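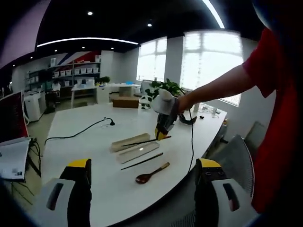

The drain hose is the part everyone gets wrong, one owner wrote to us after the first edition of this guide, and the second edition got it wrong too. The owner had a point. Section 3 was rewritten in September 2026 and the hose now comes before the water, where it belongs.

3. Setting up your Nellow countertop dishwasher

The machine weighs 31 pounds with the rack in. Lift it from the base. The door handle will let you believe it is a carrying handle right up until it comes off.

3.1 Choosing a spot

1. Pick a level surface within reach of both the sink and a grounded outlet. The drain hose is 889 mm long and does not stretch, whatever you say to it.
2. Leave a hand's width behind the cabinet for the vent.
3. Screw in the four feet by hand. Put a level on top, side to side and then front to back, and turn the feet until the bubble settles. A glass of water will do if you can't find the level.
4. Open the door all the way. If it hits the faucet, go back to step 1.

CAUTION: The heater draws 1125 watts. Plug the machine straight into the wall. Do not use an extension cord, and do not share the outlet with a kettle unless you enjoy visiting the breaker panel.

3.2 Connecting the drain

1. Push the gray end of the hose onto the outlet at the back left until it clicks. It will feel as if it has clicked some time before it does.
2. Fit the curved end over the lip of the sink and press down the clip.
3. Check that no part of the hose runs higher than the top of the cabinet. Water that has to climb tends to come home again.
4. Tug the hose once, gently. If it comes off in your hand, repeat step 1 with more conviction.

3.3 First run, empty

1. Remove the foam block from under the rack. It is white, the tub is white, and our service desk hears about it every week.
2. Pour clean water into the top port until you hear one beep. Three beeps mean you have gone too far, and the extra will be leaving through the overflow by the time you've counted them.
3. Close the door, choose QUICK and press START.
4. Listen. Humming is fine, and so is a short gurgle. A steady rattle usually means the spray arm is touching the foam block from step 1.
5. When the light goes green, wipe out the tub. A faint smell of new plastic is normal for the first few washes.

NOTE: Do not add detergent on the first run. There is nothing in there to clean.

3.4 Sorting before you load

Wood goes in the sink. Spoons, boards, bowls and plain wooden chopsticks swell, crack and turn fuzzy, and the warranty is unmoved by all three. Lacquered pieces are worse, as the finish can lift and end up on everything else.
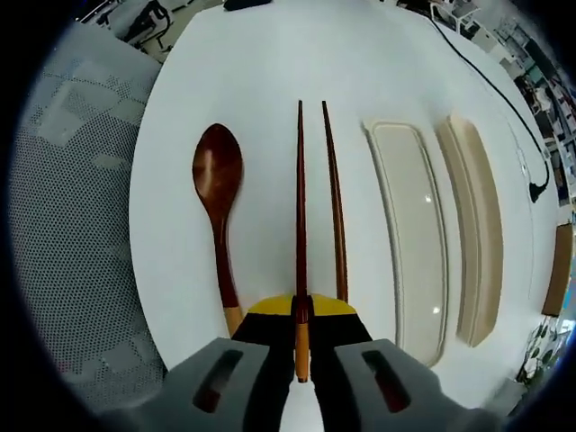 Fig. 3-2. Wooden spoon, chopsticks and rectangular plates.

Plates can go in if the maker marks them as dishwasher safe. Look on the underside. If there's no mark, wash by hand or run one you don't much like as a test.

1. Stand long plates in the rear slots with their faces toward the center.
2. Spin the spray arm with a finger. If it knocks a corner, move the plate to the next slot.
3. Put small utensils in the basket, handles down, and knives with the point down.
4. Leave the front slot free on the GLASS cycle. The water comes in there, and a platter parked in front of it will be extremely clean while the rest of the load stays as you left it.

NOTE: The Bodin half rack fits this model. The older Gelteo rack nearly fits, and will go in once.

Related sections
Section 2: What's in the box
Section 4: Detergent, rinse aid and how much is too much
Section 5: Cleaning the filter
Section 7: Beeps and what they mean
Floltbridge water softener: quick start
Bodin half rack: fitting sheet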